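# Shelf work with humanoid units: questions about the Norneck floor rules

These rules apply to every site where Komero units stock or tidy shelves, including the Prastach training shop. They were last revised in July.

**Who can start a unit?**

Anyone who has signed the floor sheet for that shift. If you haven't signed, find someone who has. The pendant stays with the person who started the unit until it is parked.

**How far away should I stand?**

Keep at least 800 mm outside the full reach of either arm. Measure from the fingertips with the arm straight out. Tape on the floor is a guide only, because the unit moves and the tape doesn't.

**Can I hand something to the unit while it is working?**

No. Pause it, wait for the light to go steady, put the item on the shelf and step back before you resume.

**How fast may the arm move near stock?**

Up to 10 per cent of full speed for the first run on a new layout, and up to 70 per cent once the layout has been signed off. Moving a shelf up or down a slot counts as a new layout.

**What has to be clear before a run?**

The floor, first of all. Walk the whole length of the bay and pick up anything a foot could land on, however small. Look under the bottom shelf as well.

**How should stock be set out?**

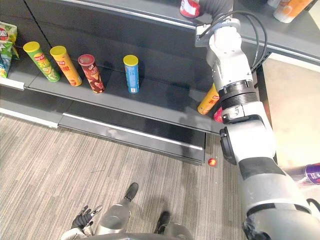
Stock spacing is covered by sheet 709, and most of the questions we get are about gaps. Leave room for the hand on both sides of whatever is to be picked. The blue canister has that room, with open shelf either side, while the yellow and pinkish-red ones behind the arm are next to each other and should be treated as a pair when you plan a pick. Check the floor at the base corner too: the small red-orange ball there has to be picked up under the rule above, and so does the thin bent line further out if it is wire.

**Do the rules cover the arm that isn't reaching?**

Yes. Both arms count as live until the unit is parked, even if only one is in use.

**Where do I report a near miss?**

Use the Tuhumury log before the end of the shift. Put the bay number, the time and what you did next.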